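3. Cell Layout and Upkeep

3.1 Arm and wiring

The Plenside cell is built on a two-armed robot that works over a plain white table. It is used for handling loose wiring and populated boards, a kind of work in which the cell itself wears faster than the parts do. Most of the stoppages we logged came from cables, connectors and finger pads, and few came from the arms. This section covers how the cell is wired, how a board is placed for a run, and which checks are made between runs.

Power and signal lines to the wrist tools are kept apart from the joint wiring and fastened at fixed points with cable ties. Slack is left at each joint so that the arm can reach the far edge of the table without pulling on a plug. Too much slack is also a problem, as a loop can drop into the path of the fingers. The harness under test in this study has several branches with different ends, and it is handled as one piece (Figure 3).

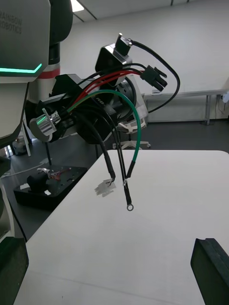

Figure 3. Wire bundle at the arm over the work table, with plastic connectors, a metal cylindrical connector and a ring terminal on the free ends.

The free ends in Figure 3 differ a good deal in weight and stiffness. A thin wire with a ring terminal swings after the arm has stopped, and a thick cable tends to spring back to the curve it was stored in. The motion planner, Noiphan, has no model of either effect. We therefore added a pause of 2 seconds after each move that ends above the board. With shorter pauses, the wrist cameras returned blurred views of the terminals and the grasp point was placed wrong.

3.2 Board support

Boards are presented in a shallow metal tray. The tray sits on a plastic container, which raises the board enough for the fingers to point down at it without the wrist housing coming near the tabletop. The container is light and can slide. Its position is marked in the Priltitz setup file and measured again whenever an arm has touched it. A shift of a few millimeters is corrected in software. Anything larger is corrected by hand.

One arm holds the harness while the other works above the board. The holding arm grips a metal connector body where possible. Gripping the wires themselves was tried early on and given up after the insulation was marked.
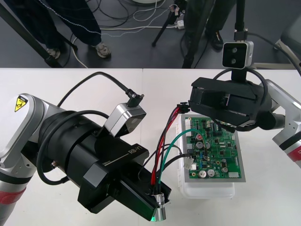
3.3 Checks between runs

Checks are done with both arms parked and the drives off. The finger pads are wiped and looked at for cuts. Each plug at the wrist is pushed home by hand and the ties next to it are tested for play. The camera mounts are checked with a torque driver, then a view is taken of a bare board and compared with the stored one. Conall Hennessy wrote the comparison script, which reports the offset of the mounting holes in pixels.

A full pass takes 20 minutes. We ran it after every 200 grasps. Over the whole study the cell made 3609 grasps, and the interval was kept the same even when nothing had been found on the previous pass. Finger pads were replaced as a pair, never singly, as a new pad against a worn one tilts the part.

The low wrist view is the harder of the two to keep in order. At a steep angle the capacitors stand up in front of the parts behind them, and the connectors along the far edge of the board can be mistaken for one another. The fingers also cover part of the board. We mask the lower corners before matching and rely on the gold mounting holes and the larger connectors. Hanging terminals above the board are left in the view, as the matcher has to work with them there during a run.

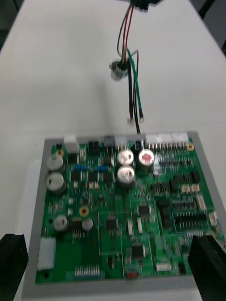 Plenside, 14 September 2021

Note on revised settings. The values in Section 3.3 replace those in the August draft, which gave a longer interval between checks. Morfudd Eynon repeated the offset measurements with the tray turned end for end and found an error of up to 2 pixels in the stored view. The view was taken again and the affected runs were processed a second time. The grasp counts did not change. The pause setting in Section 3.1 was left as it was.

The current setup file and the check sheet are kept with the Kostunance project records. Anyone rebuilding the cell should start from the check sheet, as the setup file assumes that the camera mounts have already been tightened and that the container has been measured in place.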